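Handgreifer mit Kamera: Belichtung fest oder Automatik?

Steria_Bastler
Hallo zusammen, ich vergleiche gerade zwei Kameras an meinem Handgreifer und komme nicht weiter. Die eine ist die kleine von Sugawara, die andere ein älteres Modul, das noch vom Projekt Prasdale übrig war. Beide laufen am selben Controller, beide mit 24 Bildern pro Sekunde. Mit der Sugawara verliert mein Tracking auf dem Holztisch ständig die Position, mit dem alten Modul seltener, dafür rauscht es wie verrückt. 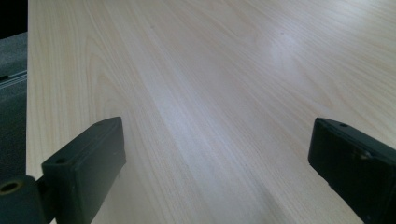 Meine Belichtungszeit steht im Moment auf Automatik, weil ich zwischen Werkstatt und Büro hin und her ziehe und nicht jedes Mal neu einstellen will. Fest eingestellt hatte ich sie auch schon mal, auf 1/500, da war mir abends alles zu dunkel. Was mich wundert: Die Maserung ist doch fein und deutlich genug, da müsste der Algorithmus eigentlich genug Punkte finden, gerade links, wo sie diese Bögen macht. Kann der helle Fleck weiter rechts oben so viel kaputt machen? Und würdet ihr die Finger wegmaskieren, so dunkel, wie die unten auf beiden Seiten reinragen?

greifmichel
Ja, kann er! Der Reflex wandert mit der Kamera mit und klebt nicht am Tisch, das ist für jedes Tracking Gift. Belichtung fest, Gain lieber hoch, und eine matte Unterlage drauf. Die Finger unbedingt maskieren, und zwar großzügig, in der weitesten UND der engsten Stellung, sonst hast du beim Schließen plötzlich Merkmale, die sich quer zum Rest bewegen. Bei mir in Cludville sind damit von 11 Abbrüchen am Vormittag zwei geblieben.

lötzinn_und_kaffee
Nimm halt das alte Modul wenn das geht. Rauschen kann man filtern.

parallelbacke
Filtern würde ich erst mal lassen, damit bügelst du dir die feine Maserung gleich mit weg. Stell beide Kameras auf dieselbe feste Belichtung und fahr mit beiden dieselbe Strecke ab, 3.000 Bilder reichen dicke. Vorher ist das kein Vergleich, du testest da ja nur zwei Automatiken gegeneinander. Ach so, und schau mal, ob die Sugawara im Menü den Weißabgleich mitregelt, den auch festnageln.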